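Workshop notebook - coatings bench
December, started 7.40, finished off after tea

Carrying on from the last entry, which ended with me saying the Ura two-pack primer "seems all right". I want to take that back, or at least put some conditions on it.

Where we are. The Clumberg hull is in the shed with the topsides faired to 180 grit and the old antifoul off below the line. Paint goes on when the spec is agreed, and the spec isn't agreed, as the maker's rep and the yard's own sheet disagree about overcoating times. The rep's version says the primer can be left overnight and overcoated without sanding. The yard sheet says sand if it has been left longer than a working day. Overnight is longer than a working day by my arithmetic. I asked which was right and was sent the same PDF a second time.

So, panels. Eighteen of them, cut from the offcut of the old rudder blank, all abraded the same way and wiped with the same solvent. Numbered in pencil on the back and again on tape, after last time when the solvent took the pencil off and we had a pile of anonymous grey rectangles. Six were overcoated at four hours, six the next morning with no sanding, six the next morning with a scuff using a grey pad. Same topcoat on all of them, rolled and tipped, same roller sleeve type, same person doing it (me, so any wobble in technique is at least a steady wobble).

Film build. Wet comb readings looked fine all through and I don't trust them. They depend on how hard you lean on the comb and how long you stand there thinking about it. Dry film readings by gauge, over the steel check plates that were coated alongside: the thickest was 207 microns, on the plate nearest the door, and the thinnest 146. The sheet gives a band and both of those are inside it, so on paper everything passes. I would point out that a spread like that on a flat plate the size of a paperback, on a bench, at waist height, does not fill me with hope for the turn of the bilge with someone lying on their back.

Door end being thicker might be the draught. It might also be that I load the roller at the door end. Should swap the tray to the other side next time and see whether the thick plate moves with it. Simple enough and I should have thought of it before.

Cross-cut test. Did all eighteen with the six-blade cutter and the proper tape, after a full week in the warm cupboard.

Four hours: no lifting on any. Clean edges.
Next morning, scuffed: no lifting on any, one slightly ragged corner on panel 14, which I put down to the cutter skating.
Next morning, not scuffed: two fine, three with small flakes at the crossings, one that came away over a good part of the grid. That was panel 9.

Panel 9 has been argued about already. The view from the office is that it was a contaminated panel, a fingerprint or some such, and that it ought to be struck out. Well, it may have been. I wore gloves, but gloves pick things up. What I object to is striking it out while keeping panels 7 and 8, which were wiped from the same tin with the same rag and happened to give the answer people wanted. Either the wiping was good enough for the set or it wasn't. I've left it in. If somebody wants it out they can run another six and write their reasons under this.

Even without panel 9 there are three flaking panels out of the remaining five, against none in either of the other groups. Small numbers, granted. I would still not roll a topcoat on an unscuffed overnight primer on a boat I had to see again.

Peko pads versus Wróbel pads. A side issue, but it has eaten a morning. The Wróbel grey ones cost more and the claim is that they leave nothing behind. The Peko ones are the ones we have a box of. I scuffed half of the last group with each (three and three) and could see no difference in the cross-cut. Under the loupe there were a few fibres on the Peko panels before wiping and none I could find after. So the claim is true in the narrow sense and makes no odds if you wipe down, and you have to wipe down anyway to get the dust off. I am not recommending we change. If the rep brings samples again I will happily use the samples.

Rags. While on the subject of things left on surfaces. We have been buying mixed wipers by the sack and the contents vary wildly. Tee-shirt cotton is good. Towelling sheds. Anything knitted and loose catches on a faired edge and leaves a tuft behind, and you don't see it until the primer has gone over and it stands up like a whisker. Suggest the sack is sorted when it comes in: flat cotton into the solvent wipe bin, everything else into the bin for hands and floors.

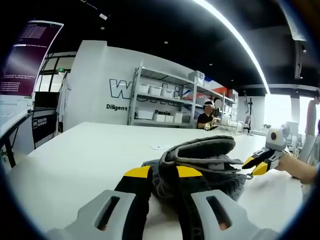
Grey knit on the white table. Hands and floors bin.

Temperature and damp. The logger in the shed has been reading every few minutes and there are now over 3,000 lines in the file, which everyone is very pleased with. I looked through it properly over lunch. The logger is screwed to the post next to the heater. It is telling us in great detail what the weather is like next to the heater. Down at the keel with the hand meter first thing, the hull surface was less than two degrees above the dew point, and the yard sheet wants three. The logger at the same moment showed a comfortable margin.

I don't say the logger is useless. It will show if the heating drops out overnight. But I would not sign a paint record off it, and I've written the hand meter readings in the back of this book against the station numbers so there is something to show if the finish blooms. Move the logger, or get a second one and strap it low on the cradle on the cold side. I asked before, see the entry with the coffee ring.

Rolling against spraying. The question has come round again, now with a quote attached. The argument for spraying is finish and speed. The quote counts the spraying hours and leaves out the masking, the tenting, the extraction and the afternoon that the rest of the shed can't be used. Put those back in and on a hull this size I can't make it come out quicker. On finish I agree, it is better, provided the person is good and the air is still and nobody opens the big door. For the topsides there may be a case. Below the waterline I can't see what we would be paying for.

I'd like to see the same sum done with real hours from the last sprayed job. Those hours must exist somewhere. The figure in the quote is a round one and round ones make me suspicious.

Mixing. Small thing. The Ura base settles hard, and the paddle on the slow drill doesn't reach the corner of the tin. Found a good half inch of solids in the bottom of a tin we had called empty. That means the panels rolled from the top of that tin had less filler in them than they should. Checked back: it was the tin for the check plates and for panels 1 to 6, the four-hour group. So the group that did best was rolled from the least well-stirred paint, and I don't know what to make of that. It may mean nothing. It does mean the comparison isn't as clean as I would have liked, and anyone quoting the result should quote this bit with it.

From now on: tip into a second tin, scrape the bottom, stir, tip back, stir again. Write the batch and the time on the lid.

Pot life. Sheet says two hours at twenty degrees. In the warm cupboard corner it was dragging well before that, and in the cold end of the shed it was still workable long after. Anybody going by the clock on the wall is going to get caught one way or the other. Go by how it comes off the roller, mix small, and bin it when it starts to rope. I know it's expensive. Sanding it off is dearer.

What I'd put in the spec if asked, and I have been asked, though I gather the answer wanted was a shorter one:

Overcoat primer the same day if it can be done.
If left overnight, scuff all over and wipe twice, changing the rag.
Hand meter at keel, midships and transom before opening a tin. No painting under three degrees of margin, whatever the logger says.
Dry film readings at every station, written down as read and not averaged.

Still to do. Another run of six unscuffed panels from a properly stirred tin, and six four-hour ones to go with them. Swap the roller tray. Pull-off test on the leftovers if the dolly glue has arrived - the last lot went off in the tube. Find out whether the new boot-top colour has been tried over this primer or whether we are again going on a phone call.

Panels are on the top shelf over the sink, in order, face up. Please don't stack anything on them. Somebody had a battery charger on 11 and 12 and there's now a mark on 12 that I have had to draw a ring round.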